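Toltora Compression Hosiery: Frequently Asked Questions
Last revised 19/01/2024

How is compression measured?
Compression is stated in millimeters of mercury (mmHg) at the ankle, the narrowest point of the leg. Pressure decreases toward the knee. The value on the package is a range because actual pressure depends on where the wearer's ankle falls within the size band.

Which size should I order?
Measure the ankle just above the bone and the calf at its widest point. Measure in the morning, before swelling develops. The size chart covers calves up to 17 inches. If ankle and calf fall into different sizes, order by the ankle and contact us if the top band leaves a mark. Shoe size determines foot length only.

Do I need a prescription?
Light grades are sold without one. For the firm grade we ask for a prescription or a fitting form signed by a clinician. Persons with arterial disease, loss of feeling in the feet, or open wounds should not wear any grade without medical advice.

How should the socks be washed?
Wash after each day of wear. Skin oils and lotion break down the elastic yarn faster than washing does. Turn the socks inside out and use a mild detergent at no more than 104°F. Do not use bleach or fabric softener.

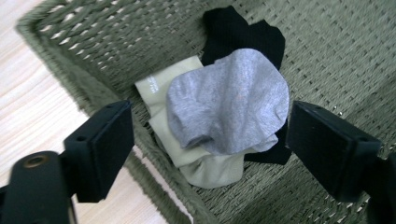 Dry flat or over a rack, away from radiators and direct sun. Tumble drying on low is permitted for the Gemico line only. The Sirkach line contains a silicone band that separates from the knit when heated. Do not iron either line.

How long does a pair last?
With daily wear, replace a pair after 4 months. Two pairs worn on alternate days last longer than two pairs worn one after the other. A sock that goes on noticeably more easily than when new has lost pressure and should be replaced even if the knit shows no damage.

Can I sleep in them?
Daytime socks are intended for use while upright. Remove them at night unless your clinician has told you otherwise.

What is your return policy?
Unworn pairs may be returned within 39 days of delivery. Pairs with a knitting defect are exchanged at any time during the first 16 weeks. Include the order number and the paper size band. Returns are handled by Petersen; the address is on the packing slip.

Who do I contact about fitting?
Send both measurements and your order number to Ankit Upadhyay, Fitting Desk, using the contact form.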